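Ticket 779 — vegan lasagna, white sauce splitting
Opened by: Pushpa Tyagi
Handled by: Treasa Ó Ceallaigh
Status: open, waiting on Stumcombe kitchen
3 min read

Problem as reported: cashew white sauce goes grainy in the oven, oil pooling on top, bottom noodles still chewy. Two trays out of the last batch. Recipe is the Clelholm one, version in the shared binder.
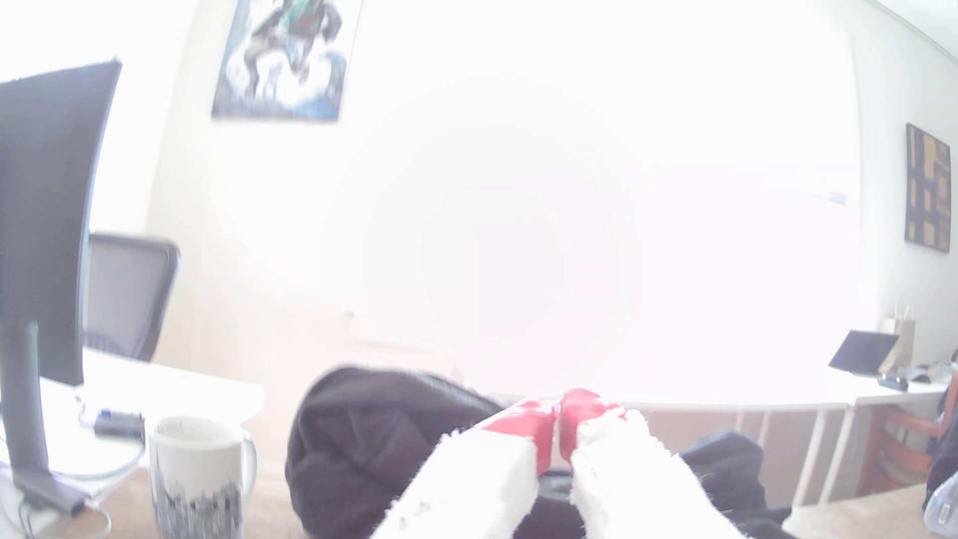
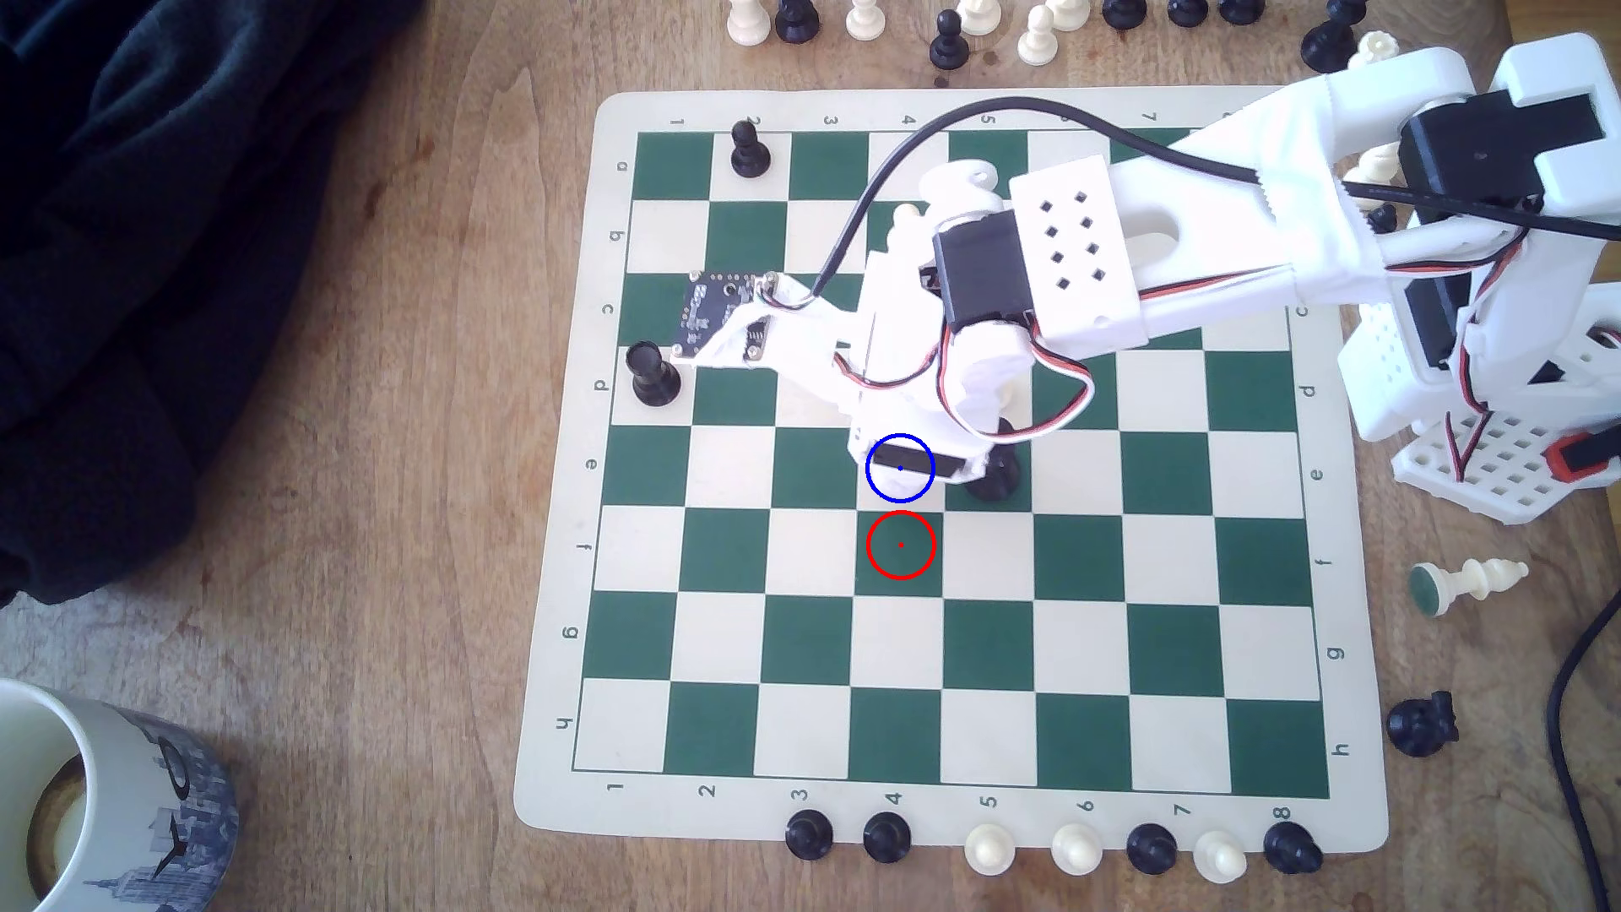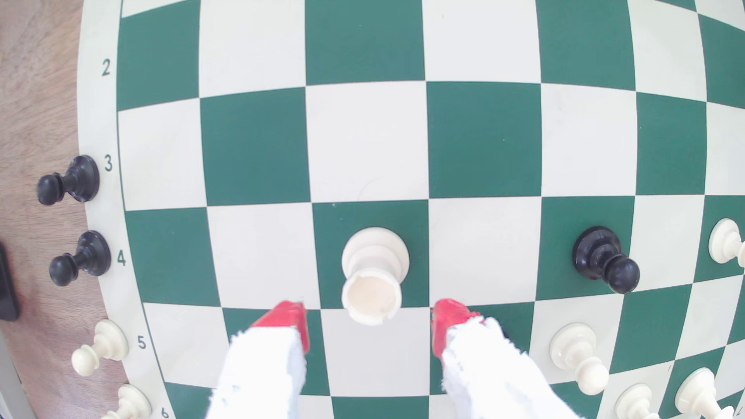 First questions sent to Pushpa:
— which milk
— soaked cashews or straight from the bag
— oven temp, and is the fan on
— covered or not

Pushpa: Soy milk, the unsweetened. Cashews soaked in hot tap water while I did the onions, so not long. 400 with the fan. No foil, I wanted the top brown. Noodles are the no-boil kind.

TÓC: 400 w/ fan is too hot for that sauce. Binder says 375, no fan. Also the cashews. Tap water won't do it, needs boiling water and a good half hour, or overnight in the fridge. Please retry with both changed and foil on for the first part.

Retry 1. Pushpa: Less oil on top. Still grainy. Noodles better in the middle, corners like cardboard.

TÓC: OK so heat was part of it. How are you adding the lemon juice?

Pushpa: Straight into the pan at the end, sauce still bubbling. Same as always.

TÓC: There it is, I think. Acid into boiling soy milk will curdle it. Take the pan off, let it sit a few minutes, then stir in the lemon. Or skip it and put the lemon in the spinach layer.

Note from Tanvir Munshi, who did the original tray: I never used soy for this, always oat. Binder just says "plant milk". Somebody should fix teh binder. Also I thin the sauce more than written, it looks wrong going in, like soup almost, but the dry noodles drink it up.

TÓC: How much more?

Tanvir: 300 ml on top of what it says. For the deep tray. Less for the shallow one, didn't measure.

Retry 2. Oat milk, lemon off the heat, extra liquid, foil for 47 minutes then uncovered to brown. Pushpa: Smooth! No pool of oil. Corners soft. Bit bland though and it slumped when I cut it.

TÓC: Slump — how long did it rest?

Pushpa: It didn't, people were hungry.

TÓC: Rest it 15 next time, longer if you can stand it. Bland, try more salt in the sauce before you bake, and a spoon of miso or some nutritonal yeast. Oat is sweeter than soy so it needs it.

Still to do:
Binder page — change "plant milk" to oat, add the lemon note, add Tanvir's extra liquid. Geeta Upadhyay has the file.
Check if the soy version works with the lemon left out completely. Stumcombe only stocks soy so they need an answer before February.
Gluten-free noodles not tested. Don't assume the same liquid, they go to mush.

Leaving open till Stumcombe reports back.

Last updated: Wednesday, January 8, 2020

Related tickets
Tofu ricotta weeping in the fridge
Red lentil sauce catching on the bottom of the pot
Breadcrumb topping burns before the middle is hot
Can the lasagna be frozen unbaked?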